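05/12/2020
Celina Grabowska

Bonus rules on Flivari, second pass. Percy changed the wagering counter yesterday so that slots count in full and table games count at a tenth. Ran the script against the Cetus test wallet with a deposit of 200 and the matching bonus of 200. After 710 in slot bets the counter showed the right number. Switched to roulette and it stopped moving. Reloaded the page, still stuck. Logged out and in again and it jumped ahead by the full amount of the roulette bets, so the tenth is being applied on the page but not in the ledger.

Sent the log to Percy and Efren. Efren thinks the ledger is still reading the old game table from January. He will check which copy the Bravo server loads on start.

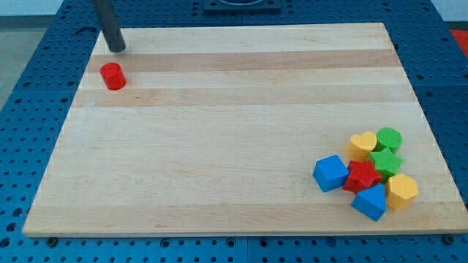
Reran with only blackjack to rule out roulette itself. Same result. So it is the table games group as a whole. Live dealer not tested, no test account for it yet. Ask Boris.

Withdrawal lock: works. Tried to cash out with the bonus still open and got the warning, then the choice to give up the bonus. Balance after giving it up was correct. The warning text still has the old limit of 3,000 in it, and Auður says Jernholm wants that pulled from the settings, not typed in. Opened a ticket.

Support chat link on the cashier page goes to the general help page. Low priority but players will hit it when a payout is held.

To do:
- rerun script 2 when the ledger fix is in
- partial cash-out with free spins pending
- check the counter on a phone, the last digits wrap onto a second line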